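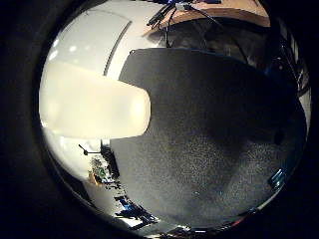

Attachment 1: gray surface and cream-white block

Ticket: Invoice export stops at row 600
Product: Lorkine Desk, Bernport office
Opened by: Orsolya Bíró
Assigned to: Róisín Ó Briain
Status: Waiting for customer

Orsolya Bíró, 9:15
Hello. Since the update on Thursday I cannot export the full invoice list to CSV. The progress bar goes to 39 percent and stays there. After 15 minutes I receive the message "Export finished", but the file contains only 600 rows. The list on the screen is much longer. I have tried in two browsers and the result is the same.

Róisín Ó Briain, 10:02
Hi Orsolya, thanks for the details. Could you please export one month only, and tell me if any customer names have a semicolon in them?

Orsolya Bíró, 10:40
I exported December alone and it was complete. Then I looked at the full file again. The last row is always the same customer, Altska. The next one should be Ban, and in the address field of Ban there is a semicolon and also a line break. I did not write it, it was imported from our old system.

Róisín Ó Briain, 11:20
That is very likely the cause. Please remove the line break first, leave the semicolon, and run the export again.

Orsolya Bíró, 11:58
I removed it. Now the export passes row 600 and finishes in four minutes. However, the column "Due date" is empty for all rows after Ban. Before the update it was filled. Should I remove the semicolon too, or do you prefer that I leave it for your test?

Róisín Ó Briain, 12:10
Please leave it for now. Can you send me the export log from the Settings page?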